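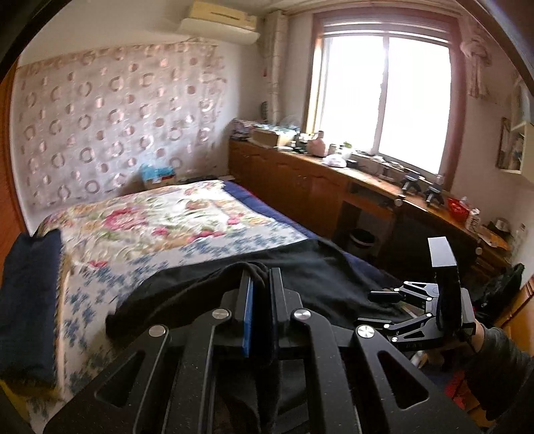 Figure 9.1 Black cloth on a rose-print quilt, with two hand-held grippers.

Chapter 9
Asking Strangers for Money

By the time Lemlem Wako put her folding kettle on a crowdfunding site, she had already told everyone she knew about it, twice. She had a working sample, a name (the Joletti), and a video in which she poured tea on a windy hill and tried to look relaxed. She set a goal, pressed the launch button at 9 in the morning, and sat down to wait for the public.

The public took its time. At the end of the first day the Joletti had 2 backers. One was her aunt. The other was her aunt's work account.

This chapter is about what happens between that first day and the last one. Most people who start a campaign have spent months on the product and an afternoon on the page that is supposed to sell it, and the page tends to show it. We will look at how a goal gets picked, what backers think they are buying, and why shipping has ruined more good moods than any other line in the budget.

Some terms first. A backer is a person who pledges money to a project before it exists in any form that can be mailed. A reward is what the backer gets in return, and it can be anything from the product itself to a thank-you note that the founder will still be writing in March. A stretch goal is a promise made late at night by someone who has just passed the first goal and feels ten feet tall.

Backers are often described as customers, and they often describe themselves that way too, usually in the comments, in capital letters. The legal picture is less tidy. In Section 9.2 we compare pledges with ordinary sales, using the case of Brultura, a maker of balcony beehives that took in pledges for 135 hives and then learned how many of its backers had balconies.

Section 9.3 covers rewards. The Dunleavy bicycle lamp offered so many levels of reward that its founders needed a chart to explain them, then a second chart to explain the first. Hikel, a small board game company, offered one reward at one price and shipped it on time, which made for a very dull case study. We have included it anyway.

As for the Joletti, it closed with 124 backers and slightly more than its goal. Wako then got her first quote for overseas postage. Her budget, before and after that phone call, is printed in full in Section 9.4, and you will be asked to find the line she forgot.

Before you read on
Think of a project you would pay for today and receive next year. Write down the price, the date you would start to worry, and the date you would start writing emails. Keep the page. You will need it for the exercise on delays in Section 9.5.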